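Setting up the Cladina two-arm kit for a battery change

Posted by Lilian Owino, December 13, 2023

The Cladina is a pair of small arms sold as a bench kit by Mwaipopo. We have had one on loan at the Walosthorpe repair room since November. Most of what comes through our door is remotes, handsets and small toys, so the first job we taught it was taking old batteries out. These are the steps we use now. They assume both arms are already fixed down and calibrated as in chapter 2 of the manual.

What you need

The kit with both grippers fitted
A flat-bladed screwdriver with a thick, ribbed handle
A remote that takes two AA cells
A table that doesn't rock

Step 1. Take the battery cover off by hand. The kit can do it on some models, but the clips vary too much and we stopped trying. Put the remote face down with the battery end towards the holding arm.

Step 2. Close the holding gripper on the sides of the case at the battery end. Use grip setting 3. At higher settings the thinner cases bow inwards and the cells get pinched, and then they are harder to shift than before.

Step 3. Hand the screwdriver to the second arm. Open the gripper, hold the handle between the fingers and press Close on the tablet. Give the blade a gentle tug. If it turns in the grip, open up and try again further down the handle.

Step 4. Drive the second arm in from the side at a slant until the tip meets the battery. Go slowly for the last part. Mavis Tran set our approach speed to 13 on the slider and we have left it there.

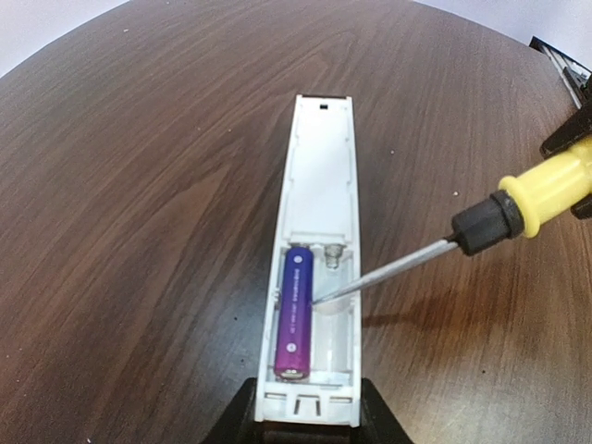

Step 5. Tilt the handle a little at a time so the blade lifts the cell. Keep the tip on the casing of the battery and away from the spring, which bends easily. If the cell doesn't move after two tries, back off and start from a different point along its length.

Step 6. Once the cell is up, retract the second arm before you reach in. Press Hold on the tablet first. Wafula Mrema forgot this and got a knock on the knuckles.

Saving the routine

Press Record before step 4 and Stop after step 6. The kit stores up to 31 routines, and you can name each one. It replays the same path every time, so mark the position of the remote on the table with tape.

Is it worth having?

For one remote, no. A thumb is quicker. For a box of the same model it earns its place, and the holding arm is good for soldering too. The tablet software is slow to start and the printed manual skips the tool settings. Musyoka Lyimo at Flarkden has the same kit and keeps a list of grip settings by case type, which he will send to anyone who asks.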